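Storkdale Press to Reissue the Lirnska Sea Thrillers

Storkdale Press will bring the Lirnska series back into print this April, starting with the first two novels. The remaining two will follow in the fall, which makes all 4 books available in matching paperback editions for the first time.

The series follows Kada, a salvage diver who takes a job on the island of Lirnska and finds that the wreck she has been hired to search is already being guarded. In the second book she returns to testify against her former employer and learns that her brother has gone missing from the harbor.

The author, who writes as Yadav, has revised the opening book for the new edition. It now runs 362 pages, with a restored chapter set aboard the ferry that was cut before the original release. The second book is unchanged apart from a corrected map and a short afterword.

The original hardcovers had a small printing and have been hard to find. Storkdale said 2,616 readers signed up for news of a reissue after the press asked for interest on its mailing list last year.

A signed edition of the first novel will be limited to 205 copies and sold only through the publisher's website. Orders open at 10 a.m. on Friday, with one copy allowed per customer.
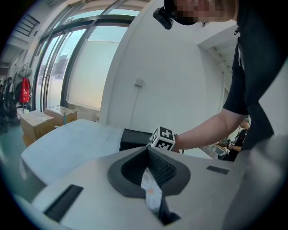 E-book versions will go on sale the same day as the paperbacks. An audio edition is planned, but no narrator has been announced.

Yadav is also working on a fifth Kada novel, set mostly on the mainland. The book does not yet have a title or a release date.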